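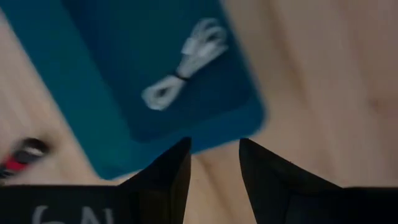

Stitville Mending Program
Progress report to the Won Fund, second period, ending August
Prepared by Man-sik Jeon, program manager

Summary

We said we would run weekly mending sessions at two sites, repair clothing brought in by residents, and find out whether people who attend go on to mend at home. The first two are happening. I am not convinced about the third, and I would rather say so now than in the final report.

Sessions and repairs

We logged 204 garments in this period. Of those, 197 went back to their owners repaired. The other seven were past saving, mostly knitwear with moth damage and one raincoat whose lining had come apart along every seam. On paper that is a very good rate. I would be careful with it. Si-woo Ham, who runs the front desk, turns away items she thinks we can't fix before they are logged, so the number tells you more about her judgment than about our sewing. From next period she will log the refusals too, and I expect the rate to fall.

Trousers remain the bulk of the work. Hems, zippers and back pockets take up most evenings. We had planned a session on darning and ran it once. It was pleasant and slow, and two of the people who came had hoped to get a zipper done.

Do people mend at home?

The grant application claimed they would. We sent a follow-up survey to everyone who had given us an email address and received 60 replies. Most said they had mended something since their visit. I don't put much weight on this. People who answer a survey about mending are likely to be people who mend, and the question as we wrote it ("Have you used your new skills?") more or less asks for a yes. We have no idea what they were doing before they came. A new version will go out at intake and again three months later, with the leading wording taken out.

Regular visitors are a related puzzle. Several bring us something nearly every week. They seem happy, and so are we, but if the aim was to make them independent it isn't working in their case. The fund may want to decide whether a free repair service is something it wishes to pay for under another name.

Equipment

The second-hand sewing machines bought from Lelteck have been uneven. Of the 5 delivered, one needed a new tension assembly within a month and another skips stitches on denim. Lelteck has agreed to service both. We have stopped using the Fovodis booking system after it twice double-booked the evening session; the paper sign-up sheet has given us no trouble.

Spending

We are under budget on thread and notions and over on rent, after the second site raised its evening rate. I would like to move the unspent supplies money across to cover this. The machine servicing will not be charged to the grant.

Next period

Refusals logged from the first session. New survey in use at both sites. Darning dropped from the schedule unless someone asks for it. I would also like a short call with the fund before the renewal form is due, mainly to talk about the home mending target and whether it should stay as written.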